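The competition authority in Lornance has cleared Zoltetti's purchase of the pump maker Kaczorowski, subject to the sale of one plant and a supply commitment lasting seven years.

The review centered on high-pressure cargo pumps for chemical tankers. Combined, the two companies hold 61 percent of regional sales in that segment, and the authority found that the next largest supplier, Viteck, could not expand output quickly enough to hold prices in check.

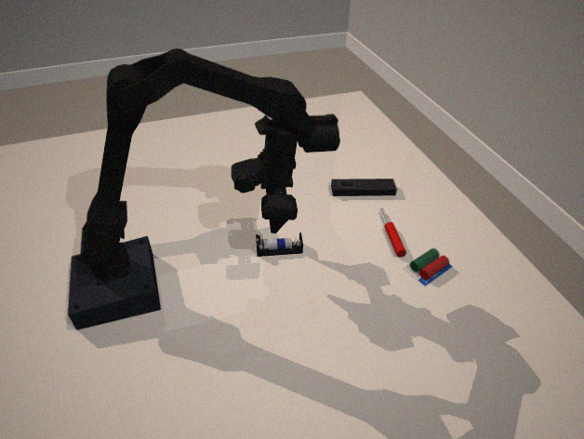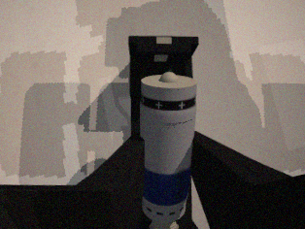
Under the remedy, Zoltetti must sell the Kaczorowski casting plant together with its tooling, service contracts and related patents. The buyer has to be approved before the main deal can close — a condition the authority applies when it sees few suitable bidders. Spare parts for pumps already in use must stay available to independent repair yards on current terms for the full seven years.

A separate concern about valve controls was dropped. The overlap there came to 15 percent of sales, below the level at which the authority normally steps in.

Zoltetti said it accepts the conditions and expects to name a buyer in November. Viteck, which had opposed the deal, is studying the decision and has not said whether it will appeal.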